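Folding a long coat for storage without wrecking it

paltovberg
I have a long black coat that comes off the hook in spring and has to go in a bin, because the closet in this apartment is 27 inches wide and my winter stuff takes up half of it. Last June I folded it in a hurry and it came out with a crease straight across the back. What's the right order? Sleeves first or sides first?

soron5
Sides first. Lay it on its back, bring each side in to the middle with the sleeve on top, then fold the bottom up in thirds. Snaps closed before you start.

galtari
I'd leave the snaps open. Closed snaps press little circles into whatever is on top of them if the bin is full. I also do sleeves first, straight across the chest, then the sides. And use a bed, a table is too narrow.

soron5
Never had circles, and I've done it closed for years. With the snaps open the front slides around and you end up with a lump in the middle.

paltovberg
I did strip the bed for this. All the blankets and quilts are stacked up at the top by the headboard and the coat is on the bare mattress.
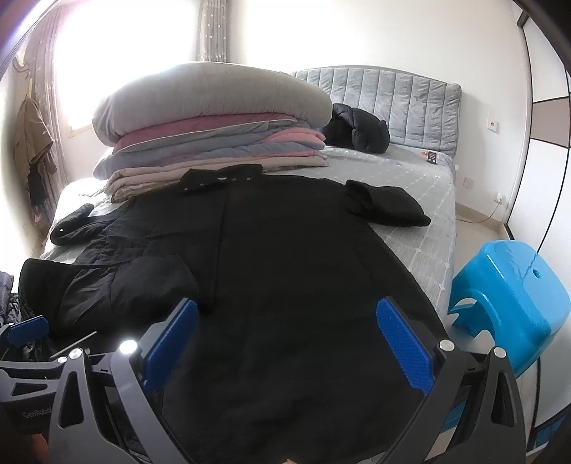 The sleeves are what I keep getting wrong. If I fold them in flat they bunch at the shoulder, and the collar won't lie down either way. It has snaps on it and it's stiff enough to stand up.

visser_h
Leave the collar up. Roll a hand towel and put it under there, then fold the body around it. For the sleeves, smooth them from the shoulder down to the cuff before you fold, and let them angle toward the hem a little. They don't have to be straight.

galtari
Agree on the towel. Still say sleeves before sides.

soron5
Or just hang it. A coat that long belongs on a hanger – a garment bag on the back of a door takes up 2 inches.

paltovberg
Door already has the ironing board on it. I tried it visser_h's way with the snaps open and it went into the bin in thirds. Quilts are going in a separate one. The puffer I'll just squash, it doesn't seem to care.

visser_h
Don't squash it all summer. Put it on top of the coat, loose.

Last updated: October 10, 2025

Related threads
Vacuum bags and quilts – yes or no?
Under-bed bins that fit a low bed
Getting a fold line out of a wool blanket
Where do you keep spare bedding in a one-bedroom?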